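When Blair Carnegie took over the break room at Silevlow, a small upholstery and furnishings business in Pombridge, the only place to sit was a row of folding chairs. There was a kettle, and people mostly drank their tea standing up.

"You'd come in, drink half a cup and go back to your bench," Carnegie says. "It was a room you passed through."

The room now has a proper sofa, a vanity unit with a sink, and a water dispenser against the wall. Carnegie did most of the work in October with Jaruwan Limsakul, who runs the firm's fabric side and came to Pombridge from Ruangrit, the textile supplier where she trained. The budget for seating was 399 pounds. They spent all of it on the sofa.

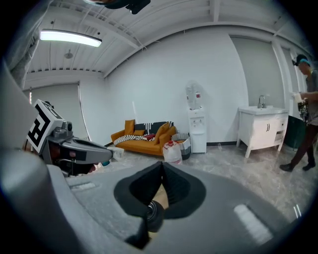

"I wanted two armchairs as well, but you can't have everything for that money," Carnegie says. "Jaruwan said buy one good thing and wait. She was right, although I argued for a week."

The sofa came from a showroom in Trallport which was clearing its floor stock. Limsakul went to see it twice before agreeing. On the second visit she took a tape measure and sat on it for 20 minutes.

"The salesman asked if I was all right," she says. "I told him people are going to sit on this every day with their lunch. I need to know what it feels like after a while. Anything is comfortable for one minute."

The colour was the main disagreement. Carnegie had asked for grey, on the grounds that it would hide marks. Limsakul thought the white walls and the concrete floor were cold enough already.

"We have a grey floor," she says. "If you put a grey sofa on a grey floor, people will put their coats on it and forget it is a sofa."

She takes the same firm line on throws. She has worked with fabric for most of her life and sees them as the cheapest way to look after a seat. In a shared room, she says, the cover takes the crumbs and the tea, and it can be in the washing machine by the end of the day. She likes one on the seat and another on the back, and doesn't want them to match. The black-and-white striped one on the seat runs over the left arm, and the dark green one with the dotted white stripes stays on the backrest. Carnegie used to straighten them both each morning and has since given up. 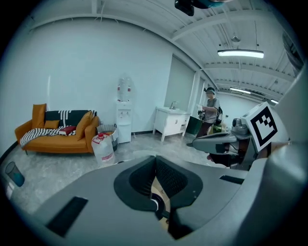
Reading at lunch is something both of them wanted to encourage. Carnegie put a notice up asking for spare paperbacks and got 6 in the first fortnight, two of them the same thriller. There is no shelf yet, so books live wherever the last person put them. The red one on the seat of the sofa is a fair example of the system. Limsakul would like a small bookcase, and has priced one at 200 pounds in oak, which Carnegie considers too much.

"I could make one," Carnegie says. "I've said that a few times now."

The armchairs are still on the list too. Limsakul has a length of green wool put by for them at the workshop and says she is prepared to wait until spring.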